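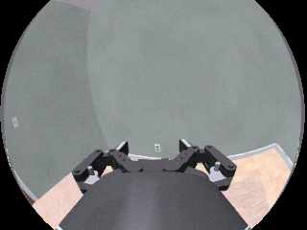

A simulated view from above the gripper, with its two fingers open in front of a wall socket.

Tusard sets aside money for gripper arms after simulation stage

August, 9.40am
By the business desk

Tusard, the building maintenance firm, has set out how it plans to buy robot arms for its workshop and site teams, with most of the first year's spending going on simulation and training before any large order is placed.

The plan covers 12 arms, each fitted with a two-finger gripper. Two will be ordered first and the rest only if the trial meets the firm's targets. Olszewski has been chosen to supply the arms. The simulation software comes from Zodell under a yearly licence.

Tusard said 40 per cent of the budget would go on hardware. The remainder is for software, staff training, spare fingertip pads and changes to the workshop at Lisisance, where the power supply needs upgrading and part of the floor has to be levelled.

Simulated rooms are being used to settle which gripper to buy. The firm wants to know how wide the fingers must open, and how much of the room a camera can still see past them, before it commits to a model. Each design will be put through 100 test runs in the software.

Delivery of the first two arms is expected seven months after the order is signed. The firm had looked at leasing, but found that the monthly cost would pass the purchase price before the end of the third year. Servicing is included in the price for the first year only, and a separate sum has been kept back for the years after that.

Staff at Lisisance will be offered places on a training course before the arms arrive. Tusard said no jobs would be cut under the plan.

A decision on the other 10 arms is due next spring.

Last updated: August, 2.15pm

Related items
Lisisance workshop to close for electrical work
Zodell changes its licence prices for small firms
Leasing or buying: what equipment costs over five years
Olszewski adds second assembly line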